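# Budget for the table before the arm

29/06/2020

Most of the equipment plans I get asked to read have the same shape. The robot arm takes up the first page, with payload, reach and a delivery date. The gripper gets a paragraph. Everything else the arm will touch, sit on or bump into goes under "miscellaneous" with a small figure next to it. I think this is backward, and I have made the mistake myself often enough to have an opinion.

Our group works on kitchen tasks: sorting food, moving things between bowls and trays, putting dishes in a rack. When we wrote the first plan, Iman Cherkaoui and I spent weeks comparing two arms, one from Dridon and one from Horamel. We argued over repeatability numbers we had no way of using. The line for household items was $218, and it was spent before the arm was bolted down.

A kitchen task eats objects. Bowls crack, lids stop matching their boxes, rice gets everywhere and can't all go back in the bowl. Food has to be replaced, and a vegetable that has been picked up 40 times is a different object from the one you started with. If you want variety in the work, you have to buy variety, and then you have to store it and clean it. Rania Ezzat now keeps a shelf list for this, and the yearly total is $3000. That number surprised our department office more than the price of the arm did, mostly due to the fact that it comes back every year.

I would not cut it. An arm that costs a little less and has plenty to work with is worth more to us than a better arm with the same three cups in front of it. Trinh Hà disagrees with me here. Her view is that props can be bought any time from petty cash, while an arm is a single chance in a budget cycle, so you should push for the best one you can get. She is right about the cycle. But petty cash in our building means one person paying out of pocket and waiting until April for the money, and people stop doing it after the second time.

The other cost that goes missing is the wrist camera. We bought ours from Filali as an add-on, and the quote covered the camera and nothing else. The mount, the longer cable and the spare cable were all separate orders. Close-up views also changed what we needed on the table. Clear plastic shows streaks of light and lets the table show through, and that makes it harder to work with than a plain colored tray. We wanted some of that difficulty, so it stayed in the plan. If you don't want it, buy opaque containers and save yourself the trouble.

Then there is spare gripper hardware. Brustunen sells fingertips in sets of 4, and we ordered one set. That was a poor decision. Order two sets with the arm, while the money is still in the same pot – a second purchase order takes as much paperwork as the first.

So if a new group asked me how to lay out a request, I would tell them to start with a list of what will be on the table in an ordinary week. Write down the food, the dishes, the trays, and what gets thrown out. Put a yearly figure on that and defend it as a running cost. Next come the camera, the mounts, the cables and the fingertips. Price the arm last, with what remains. It may turn out to be the smaller model, and for moving bowls and trays the smaller model is usually enough.

Yasmine El Fassi is writing next year's request, and she has moved the supplies line to the first page. I expect the office to ask why a robotics budget opens with rice and dish racks. I hope she leaves it there.
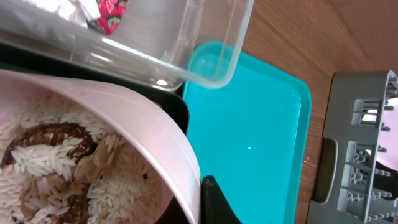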